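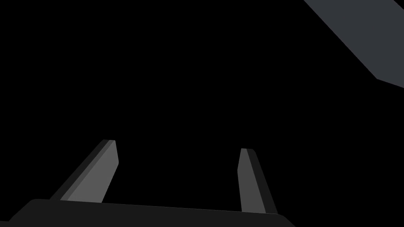

Gusholm Weißburgunder trocken, 0,75 l

Bewertet am 24/07/2024 von Younes Zerouali

Den Weißburgunder von Gusholm hatte ich im June-Paket von Dorkora, zwei Flaschen, beide mit Schraubverschluss. Die erste haben wir am Tag nach der Lieferung geöffnet, die zweite lag noch zwei Wochen im Keller.

Im Glas hellgelb mit grünlichem Rand. In der Nase Birne, etwas Quitte und ein wenig Heu, nach zehn Minuten kommt eine leichte Mandelnote dazu. Am Gaumen trocken, die Säure ist da, aber nicht spitz. Der Körper ist mittelkräftig, der Abgang eher kurz - für einen Gutswein in Ordnung. Zu kalt serviert schmeckt er nach fast nichts, bei 10 Grad war er deutlich besser als direkt aus dem Kühlschrank.

Gegessen haben wir dazu Zander mit Petersilienkartoffeln, das passte gut. Zum Ziegenkäse danach war er zu leise, da hätte ich lieber den Silvaner von Teralen aufgemacht. Chiến Tiêu hat den Rest am nächsten Abend probiert und fand ihn runder als frisch geöffnet. Das sehe ich auch so.

Laut Rückenetikett wurden 2.000 Flaschen gefüllt, Ausbau im Edelstahl. Die Lieferung kam nach 36 Stunden, ein Karton war an der Ecke eingedrückt, die Flaschen heil. Vier von fünf Punkten, eine Sechserkiste ist nachbestellt.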